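Colocar la rejilla y los buses en Skosent

1. Abre tu esquema y entra en Ver > Rejilla. Yo siempre la dejo en 5, que me va bien para casi todo (¡y así los pines encajan a la primera!).

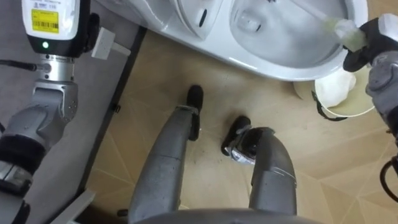
2. Dibujar un bus

Pulsa B, haz clic donde quieras empezar y doble clic para terminar. Ponle nombre enseguida, que luego se me olvida y el verificador protesta. Ojo: un bus admite hasta 40 señales.

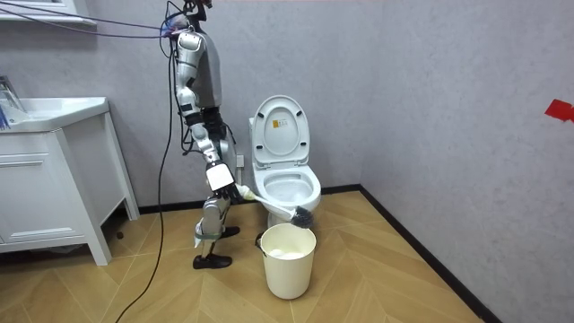 Nassar nos escribió que a ella le desaparecían las etiquetas al girar el bus. Me pasó lo mismo en enero: activa «Fijar texto» antes de girar y listo.

3. Guarda una copia y lanza la comprobación de red con F8. 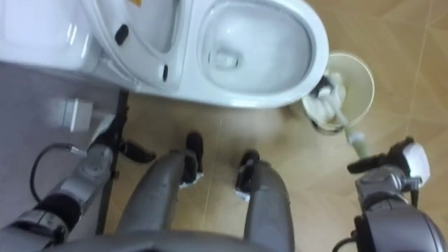 Figura 3. Inodoro abierto y escobilla, vistos desde arriba.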